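Fundis Community Bread Project
Spring progress report to the Corkider Fund
Reporting period: January through March

Summary

The second quarter of the grant went mostly to plan. The shared kitchen on Buenaventura Street is open to members, the deck oven is in use, and the beginner baking course has finished its first full run. The wholesale license took longer than we wanted and arrived in the last week of March. Spending is under budget for the quarter, mainly on account of that delay. Details are below.

Kitchen and equipment

The deck oven was installed in January. It needed a new gas line and a wider vent hood than the one in our original quote. The difference came out of the contingency line, as agreed by email with your office. The oven holds temperature well on the lower deck. The upper deck runs hot toward the back, and bakers have been told to turn their trays halfway through. The installer has looked at it once and will come back in April under warranty.

The spiral mixer is a used Gesenura. It handles bagel and pretzel dough without trouble, and those stiff doughs were the reason we asked for a bigger mixer in the first place. We replaced the belt and the bowl guard switch before putting it on the schedule. We have kept the small planetary mixer for fillings and icing.

Cold storage is still short. The reach-in refrigerator fills up on the nights before a market, when several bakers want to hold shaped dough overnight at the same time. We have set a limit of 3 sheet pans per baker for now. A second refrigerator is in the budget for next quarter.

Members and training

The kitchen has 39 registered members, against a target of 35 for this point in the year. Most bake sweet goods. The soft pretzel and roll bakers are a smaller group but they book more hours, usually starting at 4 a.m.

The beginner course covers flour and yeast basics, mixing, shaping, food safety and pricing. It was offered in morning and evening groups. The evening group filled first. Attendance dropped in the pricing sessions, and several people told us the worksheets were hard to follow. We have rewritten them with one recipe carried all the way through, from flour cost to shelf price, and will use the new set in the next course.

The food handler exam was given at the end of the course. Everyone who sat for it passed. Two people missed the date and will take it with the next group.

Sales

Members sold at the winter market and through the preorder table at the kitchen door. Preorders reached 106 in March, the best month so far. Soft pretzels with mustard were the most ordered item, followed by cinnamon bread and cheese rolls. Returns and complaints were low. The main complaint was about salt: pretzels packed warm in plastic had wet tops by the time they got home. Members have moved to paper bags and now salt pickup orders lightly.

Wholesale has not started. With the license in hand, we have opened talks with a coffee shop and a school cafeteria. Neither has signed an order. We do not expect wholesale income before May.

Budget

Equipment spending is complete except for the refrigerator. Instructor pay is on budget. Utilities were nearly 2 percent over, all of it gas. We have started grouping early bakes so that the oven is heated once instead of several times in a morning. The unspent wholesale packaging money will carry over to next quarter if you approve it. A request form is attached.
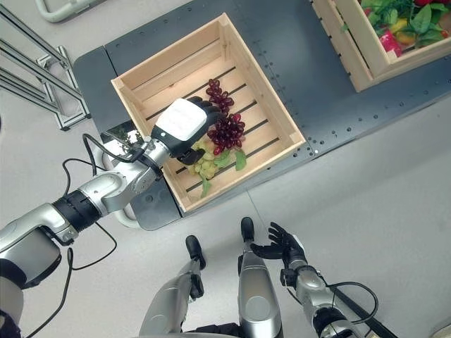 Will the wholesale delay change the total amount requested for the year?

The total stays the same. Packaging and delivery costs move back one quarter, and the year-end figure is unchanged.

Next quarter

Buy and install the second refrigerator. Have the upper oven deck repaired. Run the beginner course again with the new pricing worksheets. Sign at least one wholesale customer. Write a short dough handling guide for the mixer, with batch limits by flour weight, and post it by the machine.

The next report will be sent in July.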